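Brollness abre la convocatoria de sus becas de química para centros de secundaria

Drurkton, 5 de mayo de 2016

La fundación Brollness ha abierto hoy el plazo de solicitud de sus becas de material y formación para departamentos de ciencias de enseñanza secundaria. Es la cuarta edición del programa, que el año pasado recibió 206 solicitudes y que este curso financiará a 80 centros públicos y concertados.

Cada centro seleccionado recibirá un lote de material de laboratorio, una guía de prácticas en castellano y tres jornadas de formación para el profesorado. La guía, titulada Graludum, ha sido revisada por docentes en activo e incluye sesiones sobre disoluciones, densidad, ácidos y bases y separación de mezclas.

"Muchos departamentos tienen un laboratorio, pero no horas ni presupuesto para usarlo", explica Anika Gallagher, directora de programas de la fundación. "Las sesiones de la guía caben en una clase de cincuenta minutos, con la recogida incluida".

El lote básico se compone de vidrio graduado, gradillas, tubos de ensayo, indicadores y gafas de protección. Los centros que ya participaron en ediciones anteriores pueden pedir solo la reposición de fungibles - en ese caso la solicitud es más breve y no exige memoria pedagógica.

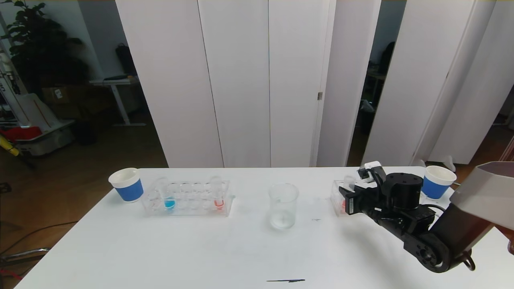
Plazos y requisitos

Las solicitudes las presenta la jefatura de departamento, con el visto bueno de la dirección del centro. Hay que adjuntar el número de alumnos por grupo y un inventario del material disponible. Se dará prioridad a los centros rurales y a los que no hayan recibido ayudas en los últimos cuatro cursos.

La formación se impartirá en la sede de Crenshaw, a cargo de Hollis Benavides, coordinador de la guía. Los desplazamientos del profesorado corren por cuenta de la fundación. Los centros entregarán en diciembre un informe de uso del material.

Sobre Brollness

Brollness es una fundación privada sin ánimo de lucro dedicada a la enseñanza de las ciencias experimentales. Tiene su sede administrativa en Drurkton.

Contacto para medios: departamento de comunicación de Brollness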